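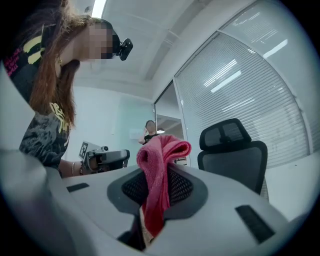 A demonstrator at work with a hand-held gripper during a cloth-handling recording. A head-mounted camera supplies a second viewpoint.

Verura Adds Cloth Handling to Its Demonstration Set

2018-02-03

Verura has begun recording cloth-handling demonstrations for Semix, its manipulation learning system, the company said in a project update. The first block consists of 500 recordings made by people using hand-held grippers in an office. After screening, 396 were accepted for training.

The new block brings the total set to 1,229 accepted demonstrations. All earlier material covered rigid objects such as boxes, cups and trays. Cloth was left out of the first release because its shape changes with every grasp, and the labeling format in use at the time stored a single object pose per time step.

Each cloth demonstration is recorded with the same type of gripper head planned for the robot arm. The operator holds the tool directly, and its position and jaw opening are logged along with the video. A separate stream from a head-mounted camera is kept for reviewing hand placement and is not used as input to the model.

"The policy will only see what the gripper sees," said Lợi Cù, who runs data collection for Semix. "The head view tells us where the operator was looking when a grasp went wrong. We use it to sort failures."

Most rejected recordings fell into two groups. In the first, cloth covered the gripper camera for too long and position tracking could not be recovered. In the second, time stamps from the two tools drifted apart during two-handed folds. A change to the clock synchronization has been applied to both tools, and the affected tasks will be recorded again.

The task list has 8 entries. It includes picking up a single cloth from a flat surface, passing it from one gripper to the other, folding it in half and placing it in a bin. Operators are told to work at a normal pace and to keep any regrasp in the recording. Starting positions are changed between attempts.

Training on the accepted files is being handled by Chathurika Wijesinghe, who adapted the Semix network to take image sequences in place of single images. Early runs reproduce the pickup and handover tasks in simulation. Folding remains unreliable, mainly at the second grasp, where the model tends to close the jaws short of the cloth edge.

Tests on hardware will use a two-arm station at the Barua laboratory in Ploltovness. Verura expects to start them in June, with pickup and handover first. Folding will be added once the repeat recordings have been screened. The file format for the cloth block will be published before the tests begin.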